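3.2 Rinsing practice and tap flow

Households in the Purkel sample were asked how they prepared whole citrus fruit before peeling or zesting. Of the 425 respondents, 200 reported rinsing under running water without soap; the remainder wiped the fruit, soaked it in a bowl or did nothing. Answers were coded twice, following Nijs and Salinas, and disagreements were settled by a third reader.

Flow rate was left to the participant. Earlier work by Bråten fixed the tap at full opening – a setting few people use at home – and so probably overstated water use per fruit.
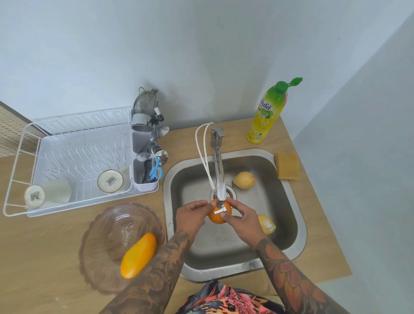

Figure 4. Rinsing an orange by hand under a thin stream of water.

Rinsing time was taken from first contact with the water to removal of the fruit. Drying was recorded separately and is treated in Section 3.3, together with the wax residue readings.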